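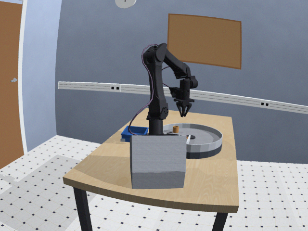
*Wooden table, grey tray. Render.*

# Oiling a wooden table top (quick version)

Writing this down while I still remember it. Did our kitchen table in June, then Drita's, then the long one at Fakmont with Ehsan. Same method each time, fewer mistakes each time.

For bare or previously oiled wood only. If it's varnished you need to strip it first, different job, see the stripping page.

## What you need

- Sandpaper — 120, 180, 240 grit
- Sanding block, cork if you have one
- Hardwax oil. I used Zarei clear matt. Brukska is fine too but goes a bit yellow on pale wood
- Lint-free rags, more than you think
- White scouring pad
- Old tray for the oil
- Gloves, dust mask
- Metal bucket of water for the used rags

Cost me 37 quid all in, with plenty of oil left over.

## Before you start

Clear the table. Legs too if you're doing them. Wash the top with warm water and a drop of washing up liquid, wipe with a clean damp cloth, leave overnight. Don't skip the overnight bit. Damp wood clogs the paper and you'll go through sheets of it.

Look for wax. Drip some water on — if it beads up and sits there, there's wax or old finish still on. White spirit and a scouring pad, wipe, let it dry off, test again.

Old candle wax: scrape with a plastic card, then white spirit.

## Sanding

1. 120 grit, with the grain. Always with the grain. Whole top, not just the bad patches or you get dips.
2. Hoover. Then wipe with a barely damp rag.
3. 180, same again.
4. Wipe it slightly damper this time and let it dry. Raises the grain. It'll feel furry, that's fine.
5. 240, light hand. Just knocking the fur off.
6. Hoover again, including the gaps between boards. Dust hides in there and comes out when the oil goes on.

Go easy on the edges. I went straight through the veneer on a side table doing this and there's no fixing that. Solid wood is more forgiving.

Black ring marks — from iron or plant pots usually — won't sand out unless they're shallow. Oxalic acid works, but read the packet, gloves and goggles, and rinse it well. Kourosh did his twice and got most of it out.

## First coat

Stir the oil. Don't shake. Stir from the bottom, the matting stuff sinks and you get shiny patches otherwise.

Pour a little into the tray. Dip the rag, wring it out, work it in along the grain. Thin. Thinner than that. The first time I put it on like paint and it stayed tacky for 9 days.

Leave it 10 minutes then buff off everything that hasn't soaked in, with a clean rag. Look across the top with a light low down on the far side, shows up any wet bits you've missed.

End grain drinks it. Go back over the ends a second time before buffing.

Leave till next day. Windows open, no dust, keep the cat out.

## Second coat

Rub over very lightly with the white pad. Wipe off dust. Same again with the oil, even thinner, you'll use maybe half what you did teh first time.

Third coat only if it's a table that gets real use. Da-eun did three on hers and spills wipe straight off. Two is enough for a desk.

## Rags — read this bit

Oily rags can catch fire on their own. Really. Don't ball them up, don't put them in the kitchen bin. Soak in the bucket, then lay them flat outside, single layer, until they're stiff. Then bin.

## After

- Light use after a day or so, nothing wet
- No hot pans or tablecloths untill it's fully cured, check the tin, mine said two weeks
- Wipe up spills, damp cloth, no spray cleaners
- Fresh thin coat once a year or when it starts looking dry

## If it goes wrong

**Sticky after two days.** Too much oil. Rub with a rag dampened with white spirit, buff dry, wait.

**Patchy.** Usually missed sanding or old wax. Another coat sometimes evens it out. If not, back to 180 on the whole top, sorry.

**White bloom.** Something wet left on it too early. Give it a few days, then white pad and a dab of oil.

**Rough to touch.** Dust in the oil. 320 grit if you have any, two or three strokes, wipe, thin coat.

Stripping page is next on the list, Shahab has the notes for that one.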